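I own too many baseball caps. I know this because in July I paid for 17 hooks, ran out of wall, and still had a heap left on the butcher-block table (navy, black, and one that used to be black). 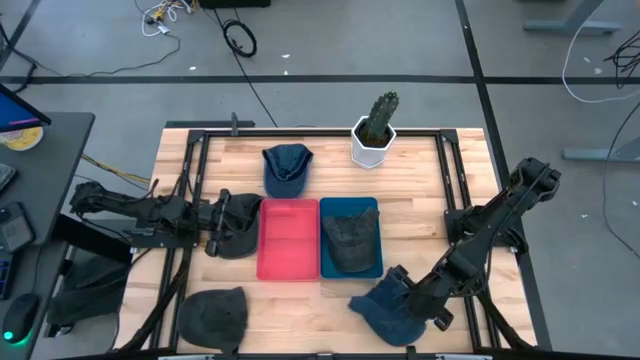

Caps out on the table, with one in the teal tray.

So I went with trays - 2 of them, from Dratico, one pinkish red and one teal. Navy goes in the red, faded goes in the teal, and I quit arguing with myself about it! 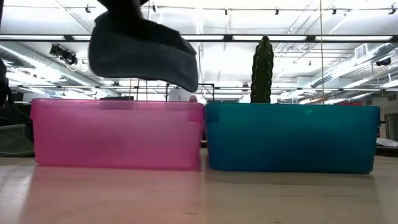
They're low enough to slide under my Josent bench too, and I love that. The cactus stays on the table, because it's the only green thing I've ever kept alive.

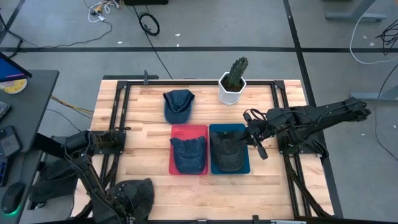
Photo: Onuoha / Promero

Next up is the scarf drawer, and I'm already dreading it.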